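Rirnus Building, Room 3
Drinks and work surfaces: monthly check, July
Form 751
Checked by: Tuulikki Ikonen
Copy to: Martti Riihimäki, Saimi Mäkelä
Room in use at time of check: yes

Marking: S = satisfactory, A = action needed, N = not checked

1. Cups and lids

1.1 Takeaway cups on work surfaces have a lid fitted. S
1.2 Lid pressed down along the whole rim, no lifted section. S
Comment: Press down on both sides of the rim, then go over the seam of the cup with a thumb. Most leaks reported in the spring began where the lid crosses the seam.
1.3 Lid size matches cup size. A
Comment: Two sizes are stored in one sleeve on the shelf by the kettle. The larger lid sits on the smaller cup without gripping it. Separate the sleeves and label the shelf. Lucienne Gilbert to do by Friday.
1.4 Cup wall firm, no softening at the base. S
1.5 Used cups removed at the end of the day. A
Comment: Several left overnight on the window side. Same comment as last month.

2. Bottles

2.1 Caps on when not being poured from. S
2.2 Any bottle holding something other than a drink carries a label with the contents and a name. N
Comment: Not checked this month. The label printer is out of tape. Handwritten labels are acceptable until it is refilled, provided they are in marker and face outwards.
2.3 Drinks and cleaning fluids kept on separate surfaces. S

3. Desks and cables

3.1 Drinks set down away from open connectors and multiway sockets. A
Comment: The rule is a hand's length at least. The white desks slope slightly towards the back, so a spill runs to the cables before it reaches the floor. Levelling feet ordered from Halonen, not yet delivered.
3.2 Multiway sockets raised off the work surface. S
3.3 Cables behind monitors not pulled tight. S
3.4 Monitors stable on their stands. S
3.5 Emergency stop buttons within reach, nothing standing in front of them. S
Comment: Cups count as an obstruction. Vasanthi Raju asked whether a lidded cup is allowed beside a button. It is, if a flat hand can come down on the button without touching the cup.

4. Spill kit

4.1 Kit in its place under the sink. S
4.2 Absorbent pads in date. S
4.3 Paper towels, 4 rolls minimum. A
Comment: 3 rolls found. Reorder with the Cliltik delivery.
4.4 Instruction card readable. S
Comment: The card still shows the old extension. The correct one is 720.

5. Carried over

5.1 Non-slip mats for the drinks shelf: received, not fitted. The adhesive backing does not hold on the painted surface. Martti to try screws.
5.2 Second bin for cups and lids: approved. Lids go in separately from paper cups, so both bins need a sign before they are put out.
5.3 Kettle lead replaced. Closed.

Items marked A are rechecked at the next visit. Anyone refilling a cup in the meantime should fit a new lid, as the clamped edge loosens once it has been taken off.

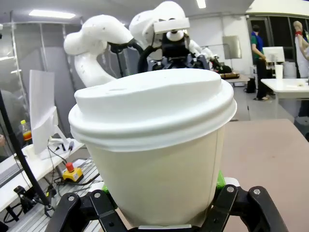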